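Can a Machine Do the Bread Basket Yet? I Went to Find Out

By Selma Dimitrov
Sunday, September 1, 2019

I have loaded a lot of bread baskets in my life. I worked the counter at a bakery all through high school, and if you'd told me back then that grown adults would someday spend their working days teaching a machine to do it, I would have handed you my apron and asked when it could start.

Well, it has sort of started. I spent an afternoon at Oneo, a small outfit that took over the old upholstery shop in May, and I watched a robot arm deal with rolls. Rocío Solís runs the place with three other people, and she was very patient with me (I ask a lot of questions, and I was standing in everybody's way). They want to know which little chores a machine can take over in a shop or a kitchen, and they've picked the bread basket as one of the first.
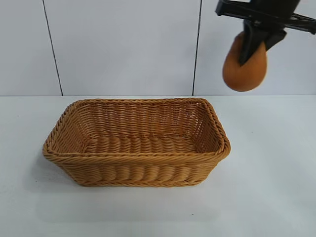 My first question was the one you'd probably ask too: why this? Rocío told me it's a nice mix of easy and annoying. A basket stays where you put it, so that's the easy half. Rolls come in every size, they squash if you pinch them and they shed crumbs all over everything. "People think the hard jobs are the heavy ones," she said. "Give me heavy any day. Heavy doesn't dent."

I liked that. I also liked that she didn't try to sell me anything! When I asked how long before one of these could run the morning shelf at a real store, she laughed and said she'd like to get through a week first without somebody having to step in.

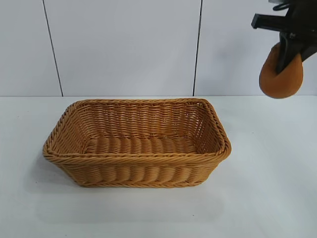 A roll in the gripper at Oneo, with the basket empty.

The person I most wanted to hear from was Marisol Olvera, who has the bakery on the corner with her brother Evaristo. They put out 900 rolls on a good Saturday, and it's all hands. Marisol came over with me on her break and stood there with her arms folded for quite a while. Her verdict was that it was careful, more careful than Evaristo anyway, and that her customers would be home eating lunch by the time it finished a shelf.

Evaristo (who'd stayed behind to mind the ovens, and heard all this secondhand) says he'd take one tomorrow if it would also wipe down the trays. I passed that along. Rocío wrote it on the whiteboard, where there's a whole list of chores people have asked for. Folding dish towels is on there, and so is sorting silverware. Somebody has put "cat box" and underlined it.

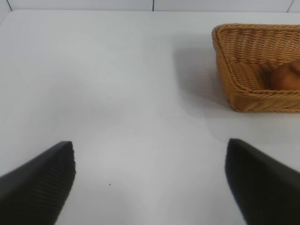
The basket from the gripper's side of the table.

I do have a soft spot for this stuff, so take my opinion with some salt. But I think the slow part matters less than Marisol does. My dishwasher takes forever and I've never once stood there tapping my foot at it. If a machine could set up the bread while I was doing something else, I'd let it have the whole hour. What I wouldn't put up with is having to watch it, and right now somebody is still watching.

Eustaquio Rosales, who repairs ovens for half the shops in town, has a different worry. He wants to know who gets the phone call at four in the morning when the thing quits. Fair point, and I didn't get an answer I could write down.
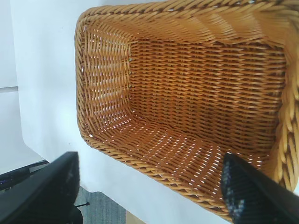
If you want to see it for yourself

Oneo opens its doors to neighbors on the first Thursday evening of the month. Parking is behind the building, and it's free, but the lot is small and fills up early. Kids are welcome with an adult. Marisol is sending over rolls for people to eat, separate from the ones the robot gets, and I'm told there will be butter.

Related stories

Olvera bakery adds Sunday hours
Warel Hardware to close its lumber yard
I tried the self-checkout at Yazıcı Market and we both survived
49 readers tell us the chore they'd give away first
Trerker bus route changes start this month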